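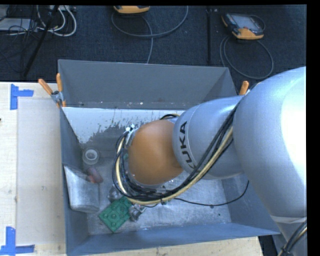
Hanne Kiiskinen wrote in to ask why her cell passed its risk review and still stops on protective faults twice a shift. Her arm picks mixed parts out of a bin, and nothing on the review sheet asked how the bin was held down.

Training > Robot Cells > Bin Picking > Setup Rules

Jan 29, 2022
By Miklós Fülöp

Print this page | E-mail this page

These are the house rules we use at Doolan for bin picking cells. They don't replace your risk assessment or the arm maker's manual. Go through them in order before the first run and again after any change to the bin, the gripper or the parts.

Fix the bin. Clamp it to the table at two corners or more and push on it by hand from each side. If it moves, the taught positions are no good.

Mark the table. Tape that shows where things belong is enough for a trial cell. Use screwed stops for anything that will stay longer than a month.

Dress the cables. A loop at the wrist is needed so the last joint can turn, but it must not reach the bin wall. Jog the wrist to both ends of its travel at low speed and watch the loop the whole way. Tie back what hangs – one tie too tight is as bad as none.

Set the floor limit. Teach the lowest point with the gripper closed, then raise it 3 mm. Do this at the middle of the bin and near each wall. Sloped walls catch the gripper body before the fingers get anywhere near the floor.

Limit the speed. Inside the rim we allow 50 mm per second until the cell has run some 465 picks without a contact stop. Write the count in the cell log.

Keep the pendant close. Whoever is running the trial should be able to pick it up without stepping over a cable or reaching past the arm. The emergency stop gets tested at the start of each shift, by that same person.

Sort the parts list. Light cups, heavy blocks and circuit boards don't want the same grip force. Give each its own setting, and take out of the trial anything you haven't set yet.

For Hanne's stops, start with the clamps and then the floor limit. Ruth Whitlock keeps the blank log sheets, and the next revision of these rules is due in April.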